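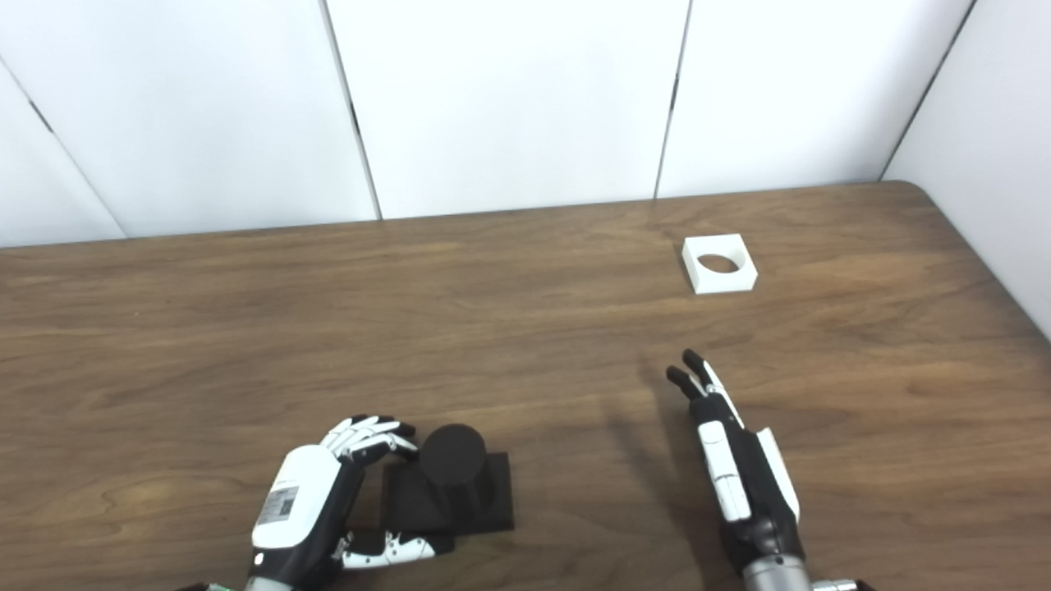 Two robotic hands at a table during a Bondero peg task, with the peg on its base plate and the white receptacle block farther back.

Bondero is a collection of recorded demonstrations of two-handed robot manipulation, made for training systems that learn movements from examples. It was put together at a workshop in Forkden and is maintained by Marquez, a small robotics firm with a second site in Doltton. The collection is best known for its peg tasks, in which a robot with two humanoid hands handles a peg and a block with a hole in it.

Background

A learning system of this type is not given a written list of motions. It is shown many recordings of a task and is trained to predict the next movement from the current camera view and joint positions. The quality of the recordings has a large effect on the result. Marquez began work on Bondero after an earlier set, recorded with simple two-finger grippers, proved hard to reuse on robots with jointed fingers.

Collection method

Each demonstration is made by a human operator who controls both arms and hands remotely. The operator sees the table through a camera at the head of the robot, so that the person and the learning system work from the same view. Arm positions, finger positions and video are stored together with a shared clock.

One recording is called an episode. An episode starts when the operator signals ready and ends when the task is finished or given up. Sessions are limited to 2 hours per operator – longer sessions in the first month produced slower and less steady motions. Between episodes the objects are moved to new spots on the table, following a printed list of starting positions.

Peg tasks

The peg tasks use a dark brown cylindrical peg, a square base plate of the same color and a white block with a round hole in its top. At the start of an episode the peg stands upright on the plate. In the basic version, one hand grasps the peg, lifts it and lowers it into the block. In the handover version, the peg is passed to the other hand before it is inserted.

The first release held 800 peg episodes, of which 200 were handovers. Later releases added tasks with lids and stacking cups, recorded at Doltton on a similar table.

Review and labeling

A second person watches every episode before it is accepted. The reviewer marks the moments of first contact, lift and release, and gives the episode one of three labels: success, failure or recovered. The last is used when the operator drops or misplaces an object and then completes the task. Recovered episodes are kept in the training portion, while plain failures are stored separately. An episode is discarded if the video and joint readings are out of step, or if a hand stays still for more than 10 seconds.

Limitations

Nearly all peg episodes were recorded against plain white wall panels, and systems trained only on them have done worse in cluttered rooms. The collection has no touch readings from the fingertips, so contact has to be judged from video and joint positions. Users have also noted differences between operators, mainly in how far the fingers open before a grasp. Operator numbers were added to the episode records in January to make these differences easier to study.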